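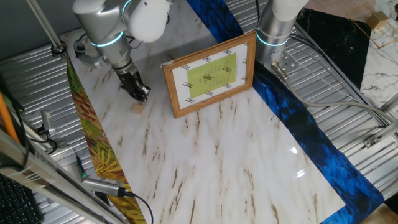
How to Get Candle Wax Off a Stone Countertop (Without Wrecking the Stone)

I spilled most of a pillar candle across our kitchen counter in August, during a power cut, at the one moment I couldn't see what I was doing. It was a big green thing from the market in Oltcombe and it went everywhere. I've now done this cleanup on two counters and one windowsill, so let me save you some scraping.

First, leave it alone. I know! But soft wax smears, and if it's a colored candle you'll push the dye around. Mine needed 15 minutes or so before it stopped feeling tacky.

What you'll need

A zip-top bag of ice
A plastic card (old library card, store card, whatever)
Paper towels and a couple of soft cloths
Dish soap, the mild kind
Baking soda, only if you end up with a stain

Step 1. Chill it
Set the bag of ice on top of the wax for 4 minutes. Keep the bag closed and wipe up any drips as you go. You want the wax brittle enough to crack when you press it with a fingernail.

Step 2. Lift it
Hold the card nearly flat and slide it under the edge. Go slowly and let the wax come up in flakes. Please don't use a knife, even a butter knife. I have a little silver line next to our sink from a butter knife and I look at it every single day. Toss the flakes in the trash, never down the drain.

Step 3. Deal with the film
There's always a thin greasy patch left behind. Lay a folded paper towel over it and run a hair dryer on low, keeping it moving, for a few seconds at a time. The towel soaks up the wax. Swap to a clean bit and go again — I usually need 3 rounds.

Step 4. Wash and dry
A drop of dish soap in warm water, soft cloth, then rinse with plain water and buff it dry. Skip the vinegar and the lemon if your counter is marble or limestone, as both will etch it. My neighbor in Pranetstead swears by vinegar for everything, and her counter has the dull spots to go with it.

If the color stayed behind

Mix baking soda with enough water to make a thick paste, like peanut butter. Spread it over the mark, cover with plastic wrap, tape the edges down and leave it overnight. Wipe it off gently in the morning (no scrubbing, it's a bit gritty) and rinse. Mine had faded a lot after one go and was gone after the second. If yours won't budge, try a poultice made for stone, and test it in a corner first.

I keep my candles on a saucer now, and the next one is going to be white.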